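3.2 Putting Pens Down: Desk Surfaces, Caps and the Parallel Habit

Section 3.1 dealt with how people pick a pen up from a desk, which is where most of the earlier writing on small desk objects begins and ends. We now turn to the other half of the story. Putting a pen down is a far richer act than we expected when we planned the study, and it became the part of the project that we most looked forward to working on each week. A pen is long, light and round. It has a heavy end and a light end, it may or may not have a clip, and it will roll if the desk gives it any excuse. Everyone who writes for a living has worked out some private way of dealing with this, usually without ever thinking about it.

The desks at Partanen and at Alurar, the two offices described in Section 2, gave us a wonderful contrast. Partanen has old sloping drafting desks with a lip along the front. Alurar has flat white tables shared by whoever happens to be in. We kept a log of 3000 put-downs across the two sites. Each entry records the surface, the kind of pen, whether the cap was on, the direction the pen pointed, and whether another pen was already lying there. A put-down was logged only if the pen left the hand completely. Pens tucked behind an ear, pushed into a notebook spine or stood in a cup were noted separately and are taken up in Section 3.4.

Clear-barreled pens deserve a word of their own. They are everywhere in both offices, and writers told us they like them for the obvious reason that the refill can be seen. We had expected this to matter only at the moment of choosing a pen. In the log it shows up at the put-down as well. People turn a clear pen over in the fingers, look at the ink, and then lay it flat, and the little pause for looking seems to make the placing more careful. Solid-barreled pens are dropped from a greater height and land at wilder angles. We find this delightful, and we would love to see it tested with pens that differ in nothing except the barrel.

The second thing we looked at was the cap. A cap has three possible homes while the pen is in use: on the back of the barrel, on the desk, or in the other hand. The first is by far the easiest on the desk, as it leaves one object to put down instead of two. It also shifts the weight toward the back of the pen, which changes how the pen settles. Writers at Alurar often capped a pen before laying it down even when they meant to use it again at once. Writers at Partanen almost never did, and several of them kept a bare cap in the lip of the desk all day long, like a bookmark.

Third comes what we have been calling the parallel habit. When one pen is already on a desk and a second is put down, the second tends to follow the line of the first. This was the most striking pattern in the whole log, and it holds on both kinds of desk. On the sloping desks it is easy to explain, for the lip pushes everything into line. On a flat table there is no such help. The writer simply sees a direction and copies it. Figure 4 shows clear-barreled pens on a flat white tabletop, of the general kind used at Alurar.

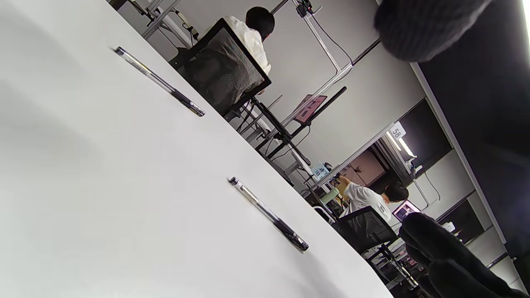
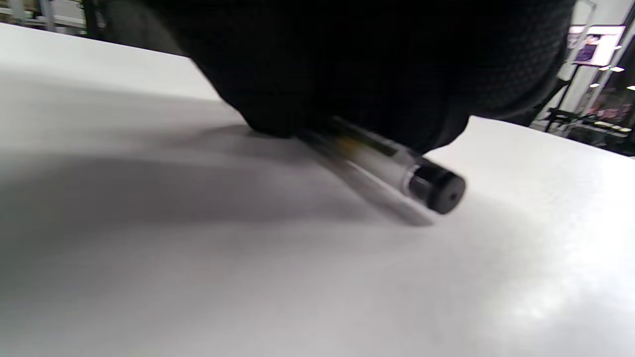
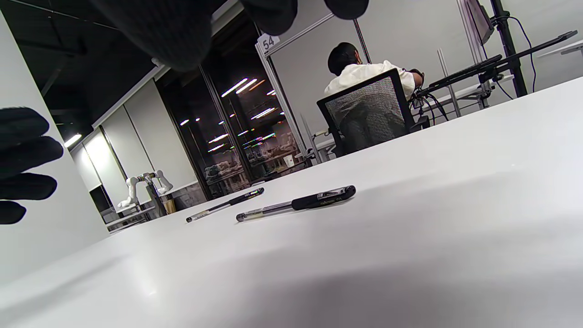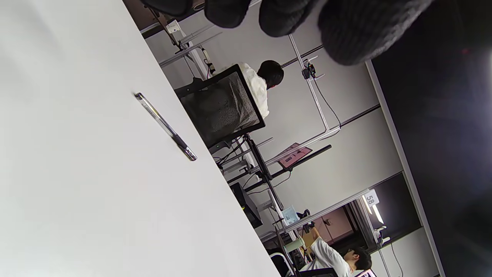 Figure 4. Clear-barreled pens and a white tabletop. The first and third panels have two pens lying roughly parallel; the second has a pen in a gloved hand.

Does it matter which way a pen points when it is put down?

It matters mostly for the next pick-up: a pen whose tip points toward the writing hand's usual starting place can be lifted and used with almost no turning in the fingers, while one lying the other way has to be flipped or rolled first.

The cost of that flip is small, but it comes back every time. Writers who take notes in short bursts, a line here and a line there with talk in between, may go through the cycle of lifting and laying down all morning. For them a pen that lies the right way is a real comfort. Writers who work in long stretches hardly notice. We asked people in both offices which way they thought they laid their pens, and the answers were charmingly wrong a good deal of the time. One designer was certain that she always laid hers tip away from her to keep ink off her sleeve. The log for her desk had it nearly the other way around, and when she read through it she laughed and asked for a copy.

There is a link here to the parallel habit. If the first pen lies in a handy direction, a second pen that follows its line may do so with the tip at the same end or at the opposite end. Both count as parallel in our log, yet they are very different for the hand that comes back. We split the entries accordingly into "same way" and "head to tail." Head to tail was common when two different people had put the pens down from opposite sides of a shared table. Same way was common when one person had put down both. This is just what one would guess, but it was lovely to see it come out so plainly, and it means that a pair of pens left on a table carries a faint record of how they got there. It is a weak record, of course. Pens are nudged by elbows, papers and coffee cups, and a pair found lying the same way may have come to do so by accident.

Distance was the next thing to sort out. At first we recorded the gap between two pens with a ruler, and soon gave it up. Writers do not seem to care about the gap itself. They care about whether their fingers can get around one pen without touching its neighbor. We therefore switched to a simple hand test: could a writer take either pen with thumb and two fingers without moving the other? This gave us cleaner entries and was much quicker to carry out. It also brought gloves into the picture. Alurar's model room is chilly in November, and people there often keep thin knit gloves on while they sketch. A knit glove makes each finger a little thicker and takes away some of the feel of the barrel, so that a gap which suits a bare hand can be too tight for a gloved one.

We ran a small side study on this point, with 300 put-downs made in gloves on the flat tables and the same writers making 300 more with bare hands. The gloved put-downs were slower and flatter. Bare-handed writers often let one end of the pen touch first and then let go, so that the other end drops the last little way with a click. Gloved writers more often lowered the whole pen level and opened the fingers at the last moment. They also slid the pen less once it was down. We suspect that the small final slide, which bare-handed writers make with the side of a fingertip, depends on feeling the barrel start to move, and the knit gets in the way of that.

The surface plays its part too. A smooth white tabletop is kind to the eye, for a thin dark refill stands out well against it. It is less kind to a round barrel with no clip, which may keep going after the hand has left. Writers at Alurar had a whole range of answers to this, and we enjoyed collecting them: a last press with one finger, a quarter turn to bring the clip underneath, a sheet of paper pulled over as a mat. The drafting desks at Partanen have a worn green covering with enough grip to hold most pens in place, and there we saw hardly any of these moves. When two Partanen writers spent a week at the other office, both took up the finger press within a day.

Rolling was less of a trouble than we had feared. Of the 3000 entries, 2 ended with a pen on the floor. Both were uncapped, both had lost their clips, and both were put down by someone reaching for a phone.

We should say something about what the log leaves out. It has nothing on pencils, which behave quite differently when they have flat sides. It has very little on left-handed writers, who were few in both offices, and we would be glad to see their habits studied properly. It also treats every put-down as a separate event, although they clearly come in runs. A writer who has just put a pen down badly, and had to chase it, is very neat the next time. The Pristov set described in Section 2.3 keeps 800 put-downs in their original order for exactly this reason, and we used it to check whether the parallel habit was only an effect of such runs. It held up well. Pens followed the line of their neighbors at the start of a run as readily as at the end.

The Zokimano coding sheet, which we adapted for all of the above, has a single box for "angle" that we ended up filling in by eye against the long edge of the desk. Coders agreed well on pens lying along the edge or square to it, and less well on the slanting ones in between. Slanting pens were the most common kind on the flat tables, so we merged the four middle values into two before going further. The merged values are the ones used in Section 3.3, where we follow the same pens through a full morning of shared desk work.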